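Facilities Practice, Unit 4: Mobile Whiteboards in Teaching Rooms
Handout for the Lambert building sessions

4.1 Scope
This unit covers freestanding boards on wheeled stands. Wall-mounted boards and glass boards are treated in Unit 5. Students should have read the room survey for Brosbridge before the session.

4.2 Placement
A mobile board is set at an angle to the nearest wall, with the writing surface turned away from direct window light. Glossy surfaces reflect ceiling fixtures as streaks, and a small rotation of the stand usually moves the streaks off the writing area. Leave 46 inches of clear floor in front of the board for the presenter. Chairs are pushed back to the side before the board is turned. Cables on the floor are routed behind the stand or lifted over it. Casters do not cross a live cable.

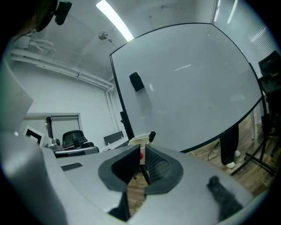
How often should a glossy board be cleaned?
Dry erasing is done after each class, and a damp cloth is used once a week. Solvent cleaner is kept for ghosting that the damp cloth leaves behind, and the surface is wiped with plain water afterward.

4.3 Floors
Wood plank floors show caster marks sooner than vinyl. Hard plastic wheels are replaced with soft-tread wheels before a stand is assigned to a wood-floored room. In the Lambert survey, 29 stands were still on hard wheels in November. Grit in the tread does the same damage as a hard wheel, so treads are brushed out when the stand changes rooms.

4.4 Accessories
Erasers stay with the board. Markers are stored cap down or flat. Report missing erasers with the room number and the stand tag (Ulska series, tags up to 1231).

Reading for next session: Jitar notes, section on panel warping and frame tension.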